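Part-time kitchen sorter and packer wanted — Lallau kitchen library, Gendemness

I run Lallau, which is a lending library for kitchen stuff, and I need another pair of hands in the back room. People borrow what they don't want to own: stockpots, cake pans, fondue sets, the big roasting pans that only come out for holidays. Then it all comes home again, usually on the same afternoon, usually in the wrong bag, and somebody has to wash it, check it, match it up with its lid and put it away. Right now that somebody is me, and I am losing!

The job is 23 hours a week, mostly mornings. I open the back room at 8 and the front counter doesn't open until 11, so the first three hours are nice and calm and you can really get into it. We have the radio on. You can pick the station before 9:30 and then I get it (I like old country, sorry in advance).

So what would you be doing? Unpacking returns, first of all. Every set has a card with a number on it, and the highest number is 454 at the moment, though plenty of the early ones have been retired. You check the pieces against the card, look for chips and wobbly handles, and wash anything that needs it, so in practice all of it. The dishwasher takes plates and glasses. Cast iron, wood and good knives get done by hand at the sink, dried with a towel and then left out on the rack. Please don't apply if you think cast iron goes in the dishwasher and I'm never going to change your mind about it.

After that comes putting away, and this is the part I'd love someone to be better at than me. The shelves are from Kiteck and they adjust, in theory. Baking is on the left, stovetop in the middle, serving pieces on the right, and weird stuff goes up top. The weird stuff shelf has gotten out of hand. If you have opinions on where a pasta roller should live, I want to hear them.
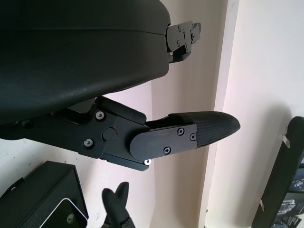
Do I need any experience in a kitchen or a warehouse?

None at all, and you'll learn the shelves in your first two weeks by working alongside me.

The rest of the time is packing. Orders come in overnight and I print them when I get in. You pull the set, wrap the breakables in paper, put the heavy things at the bottom and the card on top, and write the pickup name on the side of the box in marker. Big clear letters please, I have handed a bride somebody else's crepe pan. Saturday-size parties used to be the big orders but lately it's school events and church suppers, and those can run to 100 plates with the bowls to match. Plates go in the box standing on edge, never flat. I'll show you.

There's some lifting. A full plate box is heavy, so I keep them to a size one person can carry, and we have a cart for getting them out to the curb. You'd be on your feet for most of a shift, on a hard floor. I bought mats last April and they help a lot, but wear good shoes. If you need a stool for the checking and wrapping, we can set up that end of the table so you can sit.

A few things I'm hoping for, though I'm not going to hold anyone to the whole lot. I'd like someone who notices when there are five forks in a bundle of 6. I'd like someone who doesn't mind doing the same thing for a whole hour, and who'll tell me when they've broken something (I break things all the time, there's a shelf for it). A bit of Saturday-morning patience with people who swear they returned the gravy boat would be handy too, but I can do the counter if you hate that kind of thing.

Pay is hourly, a step above what the stores on our block are offering, and I'll give you the exact rate when we talk. You can borrow anything in the place for free, the same as me. Lunch is on me on stocktake days, usually from Swati, the little restaurant next door, and they do a potato thing I would happily eat every day of my life. Shifts can move for school runs, classes or appointments so long as I know the week before.

I'd like someone to start in April if we can manage it, before graduation parties get going. A little earlier would be fine too.

To apply, drop a note through the door or leave one at the counter. No résumé needed — just tell me when you're free, what you've done before (any work, paid or not) and the one kitchen thing you'd never lend out. Mine is the small paring knife. I'll get back to everybody, and if it sounds like a fit you can come in for a paid morning and see what you think of us.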